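Fixing an arm that drops the charger before the markers

Written by Rohani Entili, last changed Monday, May 17, 2021

This page is for the small white arm with the black servos, when it does the charger task on the black board. The fault we had was this: the arm takes the charger from the yellow square, lifts it, and lets it fall when it turns toward the four markers. In the log of Levley you will find error 803, which only says that a servo did not reach its position in time. It does not say which servo. I lost one full day with the wrong one, so please follow the order.

Before you start

Switch off the servo power at the supply. Stopping the program is not enough – the servos keep their torque, and Yoga Tarigan got his finger pinched in this way. Hold the arm with one hand when you cut the power, it will sink.

You need a small cross screwdriver, two cable ties and the Levley log from the last run.

Step 1. Look at the wires

Move the arm slowly by hand from the square to the markers and back. Watch the red, white and black wires near the upper servo. They must hang in a loose curve at every position. If they become tight at any point, the plug can slide out a little from its socket, and the servo loses power for a moment. For us this was the real cause.

Push the plug in fully. Then give the bundle more length and fix it again lower down, with the cable ties not too tight.

Step 2. Check the clamps and the board

A board which moves gives the same error. Press with your palm on both sides. The red brackets should not move, and the clamps with the orange tips should not turn when you pull the handle lightly. Tighten any clamp which turns.

Put the charger back inside the yellow square with the prongs toward the top of the board. It does not have to be in the exact middle.
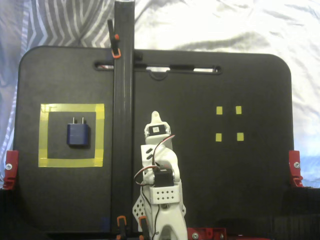 Step 3. Test without load

Turn the power on and keep your hands away from the arm. Run the path 15 times at low speed without closing the tip on the charger. If 803 comes back now, the fault is in the servo or in the wire itself. Change the wire first, it is cheaper.

Step 4. Test with the charger

Run at low speed, then at normal speed. Asanka Karunaratne asks for 41 good runs before an arm goes back to the others. Write the servo temperature after the last run – ours had climbed in the bad week, and we did not look.

If it still drops the charger, send me the log and the arm number.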